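Two grippers, one wrist, and a lot of swapping screws

May 8, 2026

I've been promising a gripper comparison since February, and I finally got a good stretch of floor time to do it. It's the Altura (long pointed fingertips) against the Sirenano (wide soft pads), same arm, same wrist camera, same pile of awkward stuff to pick up.

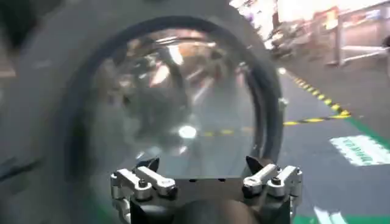
Round things first

I figured the pads would walk away with this one. Nope! The Altura's two black tips come in at an angle, so a big curved thing like that clear dome with the rubber ring sort of nests between them. I ran 20 tries with each gripper and the pointy one felt calmer every time, even though there's so little fingertip touching anything. The pads kept wanting to nudge the dome away before they closed.

My one gripe is the view. With something that size up close, the wrist camera sees mostly the object and its reflections (clear plastic is a pain, it shows you the whole room bent out of shape) and only a bit of floor off to the side. I'd love another 90 millimeters of standoff, and Yufang Lü has already sketched me a bracket.

Swapping them over

The Sirenano is on and off in no time. The Altura took me around 245 seconds, mostly hunting for the right hex key – my own fault, I own three sets and trust none of them.

Small flat stuff

Washers, cards, a thin gasket. I'm halfway through these and my notes are a mess, so they'll get their own post. Next up is the Fastomgate controller, which Yufang wants to try with both grippers before I put the old one back.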